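Speaker notes: Plastic tableware for shared kitchens and clubs
Eimear Daly, September 2019

Start without slides. Ask how many people in the room have a cupboard at work, at a school or at a club that won't close because of the bowls. Wait for hands.

Say what the talk covers. I look after the tableware for a lunch club and two after-school groups. We own 265 bowls and cups between us, all plastic, all bought in bright colors. I want to talk about how they get put away, and what that does to the next person who has to lay a table.

First point: bowls get bought in sets and put away in piles. Our first lot came from Lasska and was all one shape. When we needed more we went to Pritard, and the rims were wider. Now a stack goes together in whatever order people pick things up. A wide bowl on top of a narrow one will sit there, and it will also slide off when somebody pulls the shelf out.

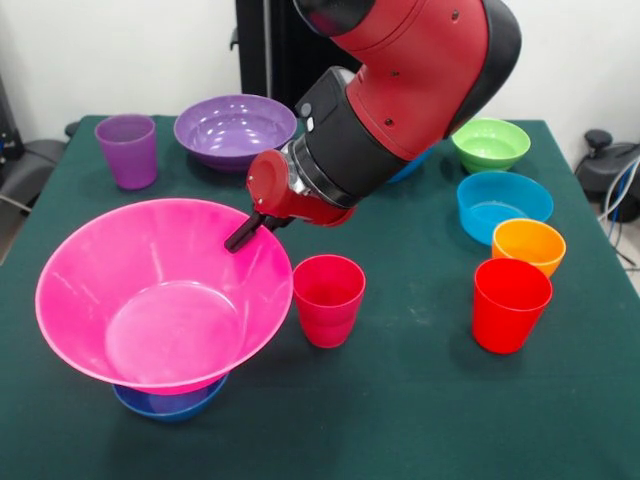
The rule we use is base size first. Turn the bowls over and compare the bottoms before you look at the rims. A flared bowl can have a very small base, and if you sort by rim you will put it in the wrong place every time. Pause here. People usually want to write this down.

Mention the Hendriks trays. We tried storing bowls singly on trays for one term. It looked good and took up three shelves. We went back to stacks, with a limit of 7 bowls to a stack. Above that, the smaller children can't lift one down.

Second point: color. Our early plan was to sort by color, all the blues together, all the pinks together. It makes a nice shelf. It doesn't help with stacking, as the blues come in several sizes and so do the pinks. If you want color for serving, mix it at the table. For the shelf, go by shape.

Let them know this is argued over. Don't rush this part.

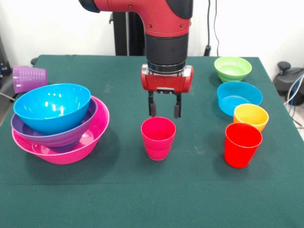
Dronine said that in their kitchen color comes first and always will, as the children know that a certain color is for soup and another is for fruit, and that changing the system would cost them a week of confusion. They also said they had never had a stack fall. I accept that for a small kitchen where each color is one size. Once you buy from a second supplier it gets harder to keep up.

If somebody in the audience raises allergies, agree that color coding is a separate matter and should win over everything else I've said. Then move on.

Third point: cups. Ours are tapered, and they nest well enough that people forget to check them. Two things go wrong. They get pushed together while damp and stick, and they get used to fill gaps between bowls. Keep cups on their own shelf, mouth down, no more than five high. When you lay out a mixed lot to sort it, do the cups first and get them off the table. Standing in among the bowls, a red one in front of a yellow one, they hide each other and you reach over them to get at anything behind. With the cups gone, put the shallow wide bowls on one side and the deep ones on the other, and stack from there.
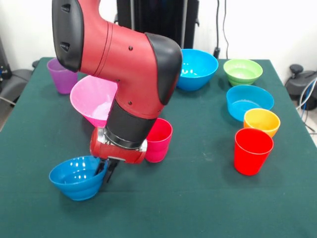 Cost comes next, and I keep it short. Last year we spent $500 on replacements, mostly for cracked rims. The lunch club serves 1,660 meals in a term, so some breakage is expected. Most of the cracks were in bowls that had been forced into one of nearly the same size. Look at how many blues you own before you order another. You can have three blue bowls on one cloth, one of them wide and shallow, another larger and deeper, and a person in a hurry will treat them as a set and press them together. We now order a different color for each size where the supplier allows it.

Handout: one page, the base-size chart. Pass it along the rows now, before questions.

Questions I got in June: dishwashers (top rack only for ours), labels on shelves (yes, at child height), lids (we don't use them). Leave ten minutes. Collect the sample bowls at the door.

Contact: Eimear Daly | © 2019 | Back to top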